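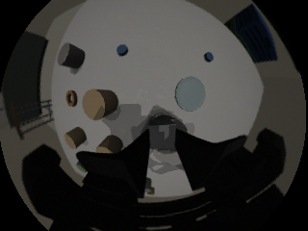 Chapter 8
Household and Shop-Floor Chores

Clearing a table is a short job for a person and a long one for a machine. The machine must find each object, choose a grip, lift without knocking the neighbors, and set the object down where it belongs. Chapter 3 treated these steps one at a time. This chapter treats them as a single task and asks how far present systems can carry it out.

Two cases are used throughout. The first is the Lilau bench, a set of 35 tabletop chores run in simulation. The second is the parts-sorting cell at the Sallent works, where bins are emptied by hand on one shift and by machine on the other. Results differ sharply between the two. A grip that holds over 3,000 simulated trials may fail on a real part with oil on it - Section 8.3 takes up the causes.

Readers should be able to define reach, clearance and grip width before going on.

8.1 What Counts as a Chore

A chore, as used in this book, has a start state, an end state and a time limit.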